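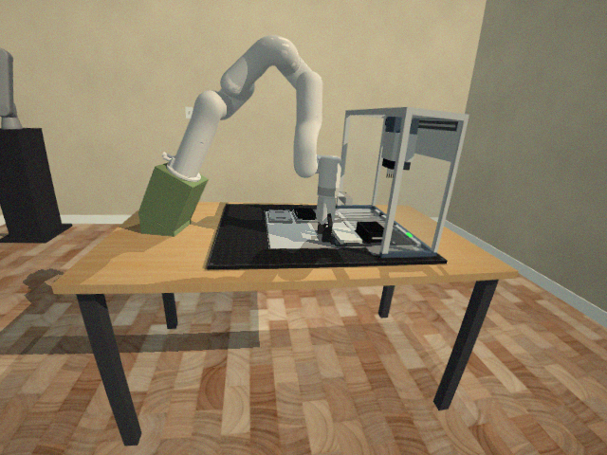 Simulated bench: the arm reaching down beside the open frame.

From: Senthil Lobo
To: Wevudora workshop list
Re: Arm and open frame on the same table?

Hello Vega, hello all,

Vega Campos wrote in August:
> Before we drill the tabletop I would like to know if the arm can work
> next to the frame without touching the uprights. Ignacio thinks we
> should turn the base. I think we should first move the mat. Can you
> try both in the simulation? And please tell us which speed you used,
> last time we forgot to write it.

Thank you for the questions. I tried only the first layout until now, with the arm on the green block at the left and the frame at the right on the black mat. I have not turned the base yet. The pictures are from this layout, and I answer in the order of the work.

1. Base. I left the green block near the left end of the table. The elbow is then the highest point and the forearm comes down almost vertical, which I like, as the upper part of the arm stays away from the frame. The block in the model is solid. Ours will be hollow, so please do not take the weight from my file.

2. Approach. I bring the gripper down from above, with the two fingers pointing to the mat. Between the fingers and the front upright there is less room than I expected from the drawing. I would like 10 mm more there – Ramiro, can your mat move to the right, or is the cable hole already made?
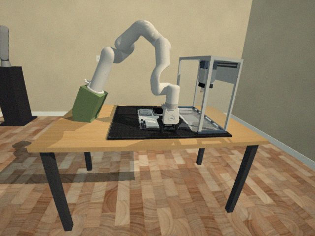 3. Tool head. It hangs in the upper part of the frame and I did not move it in any run. Amparo has the travel limits, and without them I prefer not to guess. If she can send them, I will add the motion and run everything again.

4. Speed and runs. I used 200 mm per second for the long moves and 10 for the last part. The collision check is written in the log, which I will put in the shared folder tonight. Please read it before you believe me.

The left part of the mat is still free in this layout. Ignacio, if you want your tube rack there, send me the outside dimensions and I will include it when I test the turned base.

Please keep the drill in the cupboard for now.

Best regards,
Senthil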